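OK robot people, gather round, we had a REAL fault today and I kind of love it. Right arm froze halfway to the cup, 4 tries in a row! 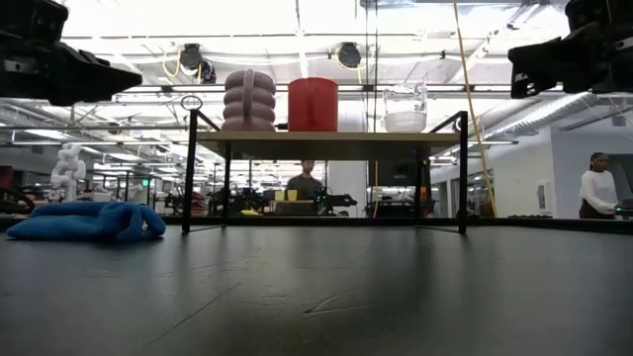 Shelf, cloth, two grippers. Fault hunting!

First guess was the motor. Nope! Mahnaz Jafarzadeh pulled the log and the wrist joint was dropping off for 900 milliseconds at a time. What a clue!!

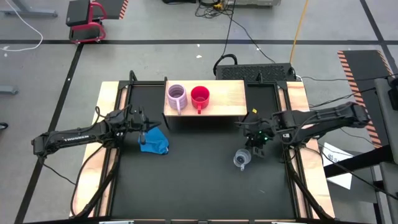 So we hit the e-stop, powered down and wiggled every connector (hands out of the way until the power is off, please, always). One wrist plug was barely seated. One!
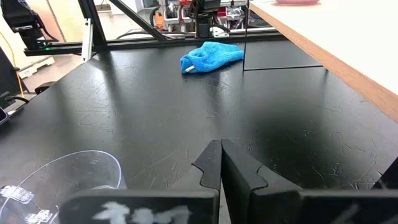
Next up is a strain relief clip and a 600-cycle soak test before anyone trusts that arm near a person. Will post the log plots tonight!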